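Can deposits when you live near a state line, where do you take them? 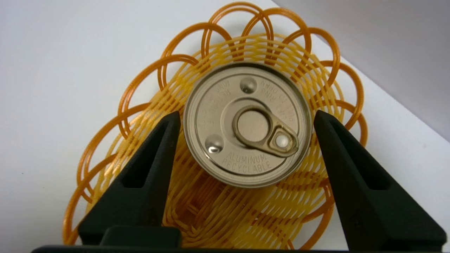 Lid of one of mine, in the basket.

hilltopper_52
Posted 6 December 2018

We moved to the Stanthorpe side of the river this fall and I am still working out what to do with empties. Back at the old place I put everything in the curbside bin. Now I have bags of cans in the garage, some bought here and some bought across the line when I do the big grocery run at Gruber. The store here has two machines and one of them is always down. The other one spits back maybe a third of what I feed it.

Is it worth sorting by where I bought them, or do I take the whole lot to the scrap yard in Kitellow and be done with it?

marla_k
Sort them. The machine reads the bar code, and if the code is not in its list you get the can back. If a can was sold on the other side you did not pay a deposit on it here, so you should not be getting one.

What does the lid say? The deposit states are usually stamped there or printed on the side.

hilltopper_52
Some of the lettering on top is worn. "ALUMINUM RECYCLABLE" is clear enough. On the opposite side I can make out RET and MIN and not much else. I don't have the side label in the photo.

oldgarage
The lid won't settle it anyway. Canners use the same lids over a wide area, so a stamp with a state on it only tells you it could be sold there. Go by your receipt.

I quit bothering with the machines. I save up 16 bags over the winter and take them to Kitellow in one trip. They weigh them, they pay, I'm out in ten minutes.

marla_k
You are losing money doing that. Scrap pays by the pound and the deposit pays by the can. It isn't close.

oldgarage
I know what it pays. I also know what an hour in line with sticky bags is worth to me. And half of mine are crushed, which the machines won't take.

marla_k
So don't crush them.

oldgarage
I have a one-car garage and a car.

pinecreek
The Hilemon redemption center takes them by hand count if you ask at the counter. It's the low building behind the tire place. They want them empty, not crushed, and in clear bags. Black bags they will turn away. I have never waited more than 3 people deep if I go before lunch. In December they close early so call first.

For what it's worth I agree with marla on the sorting. They do check, and they will hand back anything that isn't from here.

hilltopper_52
Thanks, I had no idea there was a counter. Do they give cash or a store slip?

pinecreek
Cash. Small bills and change.

dweller9
You can also leave them with the school band. There's a trailer in the lot by the ball field and they do their own sorting. I stopped fooling with it myself years ago.

hilltopper_52
I'll sort what I have and try Hilemon with the local ones. The Gruber cans can go to Kitellow when there are enough of them. Do they take steel there too?

oldgarage
Yes, separate bin, pays next to nothing. Bring a magnet.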